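Wedton Two-Arm Bench Cell: Build and Set-Up Guide
Revision 4, 2 Jul 2024

Section 13. Laying Out the Work Surface and First Pick Trials

This section assumes the frame is squared, both arms are bolted to their base plates, and the joint zero procedure in the previous section has been completed. Power is off at the start.

13.1 Preparing the enclosure

1. Check that all bolts in the aluminum posts and the rear crossbar are tight. Push on the crossbar by hand. If it moves, retighten the corner brackets before continuing.

2. Apply the wall covering to the back and side walls. Any pattern may be used. Smooth out bubbles near the table edge, where they can lift and catch a gripper.

3. Hang one wire basket from the rear crossbar and clip the other to the left post. Baskets must sit above the highest point of the elbow path stored in the Wosik configuration file.

4. Route the arm cables down to the front rail. Leave a free loop at each gripper. A cable that is tight with the arm folded will pull out of its connector with the arm extended.

5. Wipe the table with a dry cloth.

CAUTION: Do not connect the Ritar supply until both arms are in the rest position and the cables are clear of the shoulder joints.

13.2 Placing the objects

1. Put the flower-shaped plate toward the back of the table, between the two arms. Both grippers must be able to reach its center.

2. Lay the grapes flat on the open surface in front of the plate. Stems face the back.

3. Place the remaining items. Office items such as staplers and a calculator are used as clutter and should go near the edges.

4. Switch on the supply, wait for the board below the front rail to show a green light, and start the control program.

5. Jog the right arm to the dark grapes, close the gripper at the stem end, and raise the arm slowly. 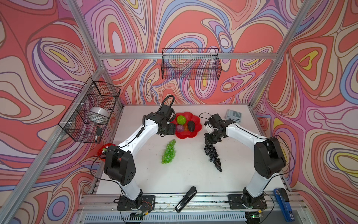
Figure 13-1. Right arm holding the dark grapes by the stem end; green grapes on the table.

NOTE: Grip near the stem. A grip in the middle of the bunch spreads the berries and the hold is poor.

If the bunch swings after a lift, reduce the elbow speed one step at a time. Swing is worse with the wrist fully extended. Save the new value under the name of the object, as the Villaseñor gripper profile does not keep it after a restart.

13.3 Working over the plate

Plate picks are harder than table picks. The raised rim limits the approach angle, and round items roll when touched from the side. Bring the gripper in from above and keep the other arm low and out of the way.

1. Move the right arm toward the middle of the table and stop it near the dark grapes.

2. Raise the left arm, bend it toward the back, and lower the gripper over the plate with the fingers pointing down.

3. Stop above the item. Check the cable loop for slack before closing the fingers.

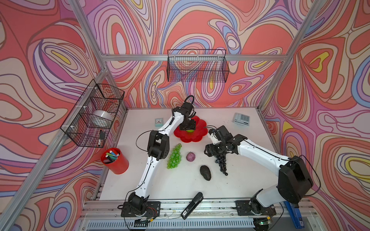

4. Close the fingers at low force. Increase the force one step if the item slips.

5. Lift straight up until the item clears the rim, then move sideways.

CAUTION: Keep hands outside the front rail while either arm is powered. The stop button cuts motor power and a raised arm will drop.

13.4 Checking the wrist camera view

Open the wrist camera window on port 1605. With the gripper low over the plate, the red surface should fill most of the view. Objects close to the lens will be out of focus, and this does not call for an adjustment. Set the focus for the distance of the plate surface and lock the ring.

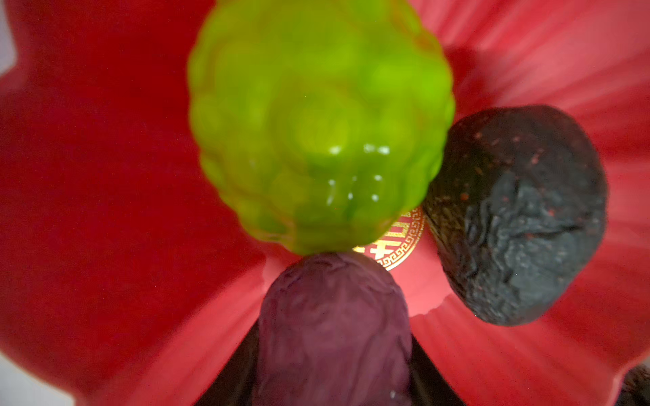

Exposure should be fixed as well. On automatic, the brightness shifts each time the arm crosses from the white table to the red plate, and recorded trials will not match each other. Lower the exposure until the bright side of the plate keeps some color, then leave it there for both wrist cameras.

If the view freezes, close the window and reseat the camera plug at the wrist. If error 2027 appears in the log, repeat the joint zero procedure before running any further trials.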